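Vurkance Toy Pickup: hand-held gripper demos
README, last touched 29/06/2019

Hi, and thanks for grabbing this! It's a set of demonstrations for teaching a robot arm to tidy toys, all done by hand with a gripper you carry around the room. I've been putting it together in the evenings since January and it has finally reached the point where I'd like other people to poke at it.

What's in it

There are 1,884 demos in total. I keep 242 of those in a separate held-out folder, and please leave them out of your training, because the scores I'd love to compare with you are on exactly those. Each demo is a single pickup, from the moment I start reaching to the moment the fingers open again. Most of them end with the toy in a storage bin. A few end with it put down somewhere else on the mat, and those have "place_mat" in the label instead of "place_bin".

Every demo folder has the video from the gripper camera, the gripper pose over time, the finger opening over time and a one-line text label. The labels are short and a bit lazy ("green toy to bin"), so if you're doing anything with language you may want to rewrite them. If you do, send them back to me!

How I record

I use a Skarkden hand gripper, the two-finger one with the angled outer arms. You squeeze, the fingers close, and the opening gets logged with everything else. I tried remote control first, driving the arm from a pair of Zeleke handles, and it was fine for big slow moves but I kept overshooting small things and then hunting back and forth. Those jerky corrections are awful training data. With the tool in my hand I can do a pickup at more or less normal speed, and the motion comes out a lot smoother.

Some habits I've settled into:

Start with the fingers fully open and hold still for a second. The pose tracking likes a calm beginning.

Come in at a slant when the toy is round. Straight down works for flat stuff, but on anything ball-shaped the pads slide off before they grip.

Don't tidy up between takes. I did that for the first 300 demos and the policy I trained on them fell apart the minute there was a pillow in view. Now I leave the room as it is and only move the target.

Keep your free hand out of the way (I still forget this one).

Tilt is fine. The view rolls a lot when you twist your wrist, and I used to throw those takes out. I don't anymore, and I wish I had the old ones back.

About the toys

It's a mix of plush animals, smooth plastic things, dolls and odds and ends. The plastic ones are the hardest by a long way. They're glossy, the curve gives the pads very little to hold, and a grip that looks solid can let go halfway to the bin. I left the dropped ones in, marked "drop" in the label file, and you can filter them out with a single flag in the loader. 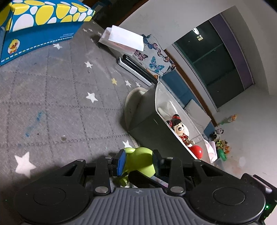
Plush is much more forgiving, so you can be sloppy about where you grab. The trouble there is that the fingers sink in and the opening number stops telling you much about how firmly you're holding on. I haven't found a nice fix. For now I just train on it as is and let the video do the work.

Loading it

The loader is one Python file with no surprises in it. Point it at the top folder, tell it whether you want the held-out demos, and it hands you back one demo at a time. Poses are relative to the first moment of each demo, in meters, and rotations are quaternions with w first. I know half of you want w last. There's a switch for that.

If you use the Ernavex training scripts, you'll need to resample, as they expect a fixed rate and mine wanders a little. The resample script is in the tools folder and takes a few minutes on my laptop.

Known problems

Tracking jumps in 7 of the demos. They're listed in bad_tracking.txt and the loader skips them unless you ask for them. Evening takes are noisier than daytime ones. Some labels call the same toy by two different names, depending on how tired I was.

The set also leans heavily on one person's habits, mine, and I'm right-handed. If you train on this alone, expect your arm to come at everything from the right. I'd really like some left-handed demos, so if you've got a similar gripper and a messy floor, please get in touch through the issues page and I'll send you the recording settings.

Use and credit

Use it for whatever you like, research or otherwise. A mention of the Vurkance set is plenty. If you find a broken demo, open an issue with the folder name and I'll fix it in the next upload.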